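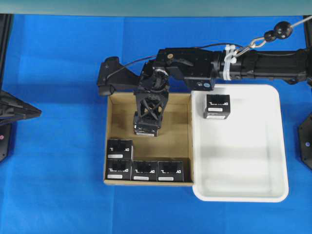 Questions fréquentes – Cabinet Jedik, sophrologie et massage assis

Faut-il une ordonnance pour venir ?
Non, et c'est bien agréable ! Si vous êtes suivi par un médecin, parlez-lui quand même de votre venue.

Combien de temps dure une séance de sophrologie ?
Comptez une heure la première fois (on prend le temps de faire connaissance), puis quarante-cinq minutes. La formule découverte comprend 4 séances et coûte 160 euros.

Comment préparer mon coin détente à la maison ? 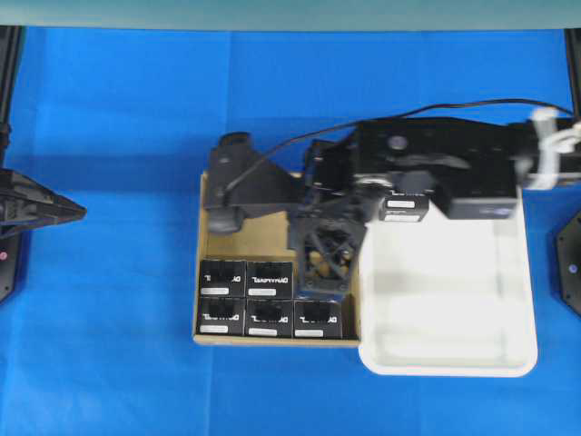
Un exercice de respiration de trois minutes se fait n'importe où, même dans une cuisine ! Choisissez un endroit calme, coupez le téléphone et asseyez-vous le dos droit. J'adore le bleu vif pour poser le regard : un tissu comme celui de la table, avec ses petits plis, convient à merveille, et on peut suivre un pli des yeux en soufflant doucement.

Dois-je apporter quelque chose ?
Des vêtements souples, des chaussettes chaudes, et c'est tout.
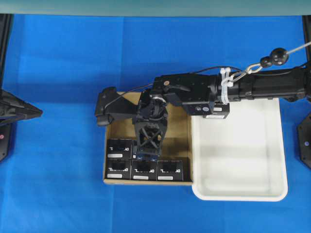
Petit plateau en carton et bac blanc, côte à côte sur le tissu bleu.

Proposez-vous des ateliers de groupe ?
Oui ! Ceux de juillet, à la salle Grodanham, étaient un vrai bonheur et ils reprennent à l'automne. Inscriptions ouvertes jusqu'au 25 septembre 2020.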